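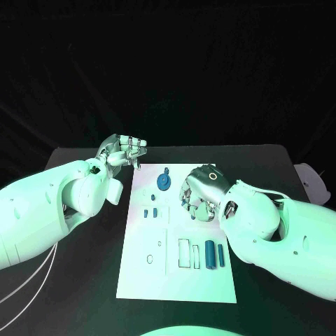

3.2 Collection of Demonstrations

Two operators recorded 100 demonstrations by remote control over 6 sessions. Each operator wore the Briline gloves, and finger joint angles were mapped to the two robot hands. Wrist poses were tracked separately and scaled to the reach of each arm.

Figure 2. Parts sorting on a printed template. The right hand holds a blue part; several outlines on the sheet are still empty.

An episode began with both arms raised and ended when the operator pressed the foot pedal. Episodes with a dropped part were kept if the operator recovered it without help. The longest ran to 186 seconds. Joint positions, commands and head camera images were stored with a shared clock.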